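Nachts auf der Landstraße: drei Kameras, ein Fahrrechner, viel Kaffee
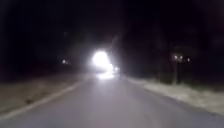
Gegenlicht also. Der Punkt, an dem sich bei automatisierten Fahrzeugen immer noch die Kameras trennen. Tagsüber sehen sie alle gut aus, jedes Datenblatt verspricht einen riesigen Dynamikumfang, und dann kommt einem auf einer unbeleuchteten Landstraße ein Auto entgegen und die Bildmitte ist weiß. Einfach weiß. Kein Fahrzeug mehr, kein Umriss, nur Licht.

Wir haben drei Modelle verglichen: die Cimus, die Parkard und die Ravico. Alle am selben Träger hinter der Scheibe, alle am selben Rechner. Den hat Joni Harju aus der Entwicklung bei Kiiskinen aufgesetzt, im September, an zwei Abenden. Strecke: 43 Kilometer, Landstraße, viel Wald, kaum Laternen. Hin, zurück, nochmal.

Die Aufgabe klingt simpel. Spur halten, Fahrbahnrand finden, Gegenverkehr erkennen und zwar früh genug. Links eine gemalte Randlinie, die hilft. Rechts gibt es stellenweise keine, da geht der Asphalt weich in den Seitenstreifen über, und genau da wird es für die Software eklig.

Cimus zuerst. Schnell, sauber in der Nahzone, der Belag direkt vor dem Auto gut aufgelöst. Kommt Licht entgegen, zieht die Automatik runter, und zwar heftig. Der rechte Rand ist dann weg. Fast eine Sekunde, bis er wieder da ist. Bei Tempo 80 will man das nicht. Harju hat die Belichtung von Hand begrenzt, danach wars besser, dafür rauschte der Wald.

Die Parkard rauscht von Haus aus. Sieht auf dem Monitor furchtbar aus. Der Spurerkennung ist das ziemlich egal, sie fand den Rand öfter wieder als bei der teureren Konkurrenz. »Man darf da nicht mit den Augen urteilen«, sagt Tianyou Jin, der die Auswertung gemacht hat. Er hat 817 Begegnungen mit Gegenverkehr aus den Aufnahmen geschnitten und jede einzeln durchlaufen lassen. Mehr als 3.000 Einzelbilder hat er von Hand nachgesehen. Drei Wochen Arbeit, sagt er, und danach keine Lust mehr auf Scheinwerfer.

Ravico: die beste Optik im Test. Weniger Streulicht, der Hof um die Lampen bleibt klein. Leider der Treiber. Zweimal Absturz auf der Rückfahrt, einmal mitten in der Messung, Neustart auf einem Parkplatz bei minus vier Grad. Der Hersteller kennt das Problem, ein Update soll kommmen. Wann – keine Angabe.

Was uns überrascht hat: wie viel am Rechner hängt. Mit der alten Firmware lagen alle drei dicht beieinander, erst mit der neuen Belichtungsregelung gingen sie auseinander. Wer nur die Kamera tauscht, gibt also unter Umständen viel Geld für wenig aus.

Kleinere Lichter am Rand sind übrigens ein eigenes Thema. Hoflampen, Fenster, irgendwas zwischen den Bäumen. Die Cimus meldete solche Punkte gern als Fahrzeug, die Ravico selten. Die Parkard mal so, mal so, Jin hat darin kein Muster gefunden.

Kaufen würden wir im Moment die Parkard. Läuft der Ravico-Treiber irgendwann stabil, fahren wir die Strecke nochmal, dann auch bei Regen.

Stand der Firmware bei allen Geräten: 24. Dezember 2020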